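Chapter 7
Bed Making and Flat Linens

In this chapter
Sheet sizes and how to read them
Stripping a bed
The bottom sheet, the top sheet, the corners
Smoothing
Linen counts and the July changeover

Key words: drop, hem, mitered corner, selvage, toe pleat, changeover

Before you start

Chapter 6 left off in the laundry room with everything folded and on the shelf. Now it goes back on the beds. Bring your size chart from last time, you will need it. If you lost it, copy one from a classmate before lab, not during.

The Vamdale guesthouse again. Same building we used for the bathroom chapter. Nimal Chowdhury ran the linen room there for years and most of the working notes in this chapter come from his binder, which was handed over to us in a grocery bag, pages out of order. Earliest sheet in it is dated 1953, from the previous owners. A bed-making order, typed, with pencil corrections. Much of it still works. Starch instructions do not apply anymore, skip them.

7.1 What a sheet has to do

Cover the mattress. Stay put. Lie flat under a person who turns over all night. Most complaints about a bed come down to one of those.

A flat sheet has a wide hem and a narrow hem. Wide hem goes to the head. The two long sides are usually the selvages, the finished edges from the loom, and they run down the sides of the mattress. If your sheet seems too short, check that you haven't got it sideways. Happens every term, to about everyone.

Drop means the part that hangs past the top edge of the mattress. You want enough to tuck, plus a bit. Thick mattresses eat up drop fast. Older sheets from the Vamdale shelves were cut for thinner mattresses and on the newer beds they pull out at the foot by morning. Measure depth before you pick the sheet. Write it on the room card.

Color. White is easiest to bleach and match. Blues and grays hide small stains better, which is good for the guest's eye and bad for yours, so inspect them in strong light. Patterned covers the same. Turn them over, look at the back too.

7.2 Stripping

Pillows off first, onto a chair. Never the floor. Then spread or quilt, folded in thirds if it is staying. Loosen the sheet all the way round before you pull anything. Yanking from one corner tears old hems, and a torn hem is a mending job for somebody.

Roll the used linen in toward the middle. Check for things in it. Glasses, earrings, phone chargers, a retainer once. Straight into the bag, no shaking.

Look at the pad while it is bare. Stains, worn elastic, lumps. Note it now becuase you will not remember by the fourth room.

7.3 Laying the sheet

Center fold on the center of the mattress. Open one half, then walk round and open the other. The Munasinghe method (see box at end of chapter) has you finish one whole side before you walk round, saves steps on a long corridor. Learn the plain way first.

Throw the sheet, don't drag it. Hold the wide hem in both hands, lift, snap it down and let the air carry it out over the bed. Two tries is normal for a beginner. Let it settle, then look at the sides. Even? If one side hangs lower, shift it now. After the first tuck it is too late.
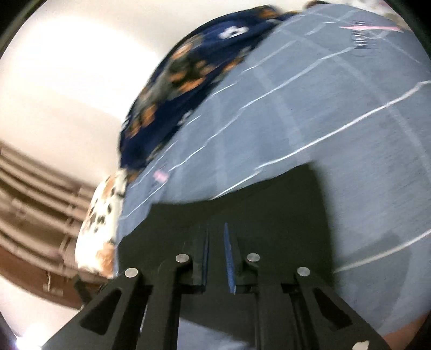 Smoothing comes next. Flat of the hand, from the center out to the edges, never from the edge in. Long strokes. Work toward the foot. A fold that keeps coming back usually means the sheet is off center or caught underneath, so lift that side and lay it again. Pressing harder does nothing.

Light helps. Put a lamp on or open the curtain on one side only, low light from the side throws every ridge into shadow. Stand where you don't block it. Overhead light flattens everything and you will miss the small ones.

Head gets tucked first, then the corners at the head, then pull snug from the foot and tuck there. Sides last.

7.4 The corner

Mitered corner, steps:

Tuck the end under the mattress.
Pick up the side edge a forearm's length from the corner.
Lift it up and lay it on top of the bed so it makes a triangle.
Tuck what is left hanging.
Bring the triangle down, hold the corner with your other hand.
Tuck.

The fold should sit at a slant and lie tight. If it gapes, your pick-up point was too close to the corner. Do it again. Practice on one corner until it is right, then go round.

7.5 Counting for changeover

The July changeover at Vamdale is our working case. The linen room holds 400 flat sheets on paper. Chowdhury's last full count came to 291 fit for use. The gap is the real subject of this section: worn out, lost, sent to the wrong building (Jomelwood gets a lot of ours), or cut up for rags and never written down.

You will plan with 3 sets per bed. One on the bed, one in the wash, one on the shelf. Copy the Hondirel count sheet from the back of the book and keep it with you for the exercises. Pencil only. Totals get changed.

Have a made bed ready to be checked before you go on to 7.6, Top Sheet and Toe Pleat.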